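Tracing a soldier in the family is one of the best puzzles going, and you can get a surprisingly long way from your own kitchen table! I started with one name, Lambros Kouris, and a tin of papers from an aunt, and I've been hooked ever since.

## Step 1: Start with what's at home

Get everything out and note the full name, any service number, and the unit if you have it. Turn photos over (pencilled notes on the back are gold). Medals often have the name and number stamped round the rim, so tilt them under a lamp and take your time.

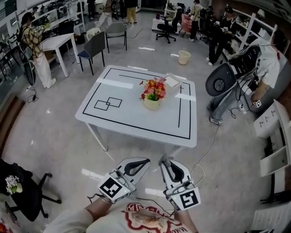
**What if I only have a surname and a cap badge?**

Work from the badge first. It will usually give you the regiment, and then you can search that regiment's rolls for the surname, which is far quicker than trawling the whole army.

## Step 2: Find the battalion

A regiment could have lots of battalions in very different places, so pin this down early. Lambros turned up in the 11th, and my friend Chrysoula Kalogeropoulos had spent 3 months reading up on the wrong one for us both. She still enjoyed it!

Check local newspapers too. The Ullness paper printed letters home, and one of his ran to almost 100 lines.

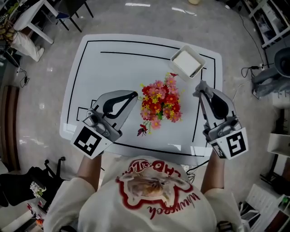 ## Step 3: Read the war diary

War diaries were kept day by day, usually by an officer, and they cover weather, marches, football matches, the lot. Privates are rarely named, so you're following the battalion and picturing your man in it. Copy out the entries for his dates, with the page number beside each one, and keep a list of the villages so you can look them up on a trench map afterwards.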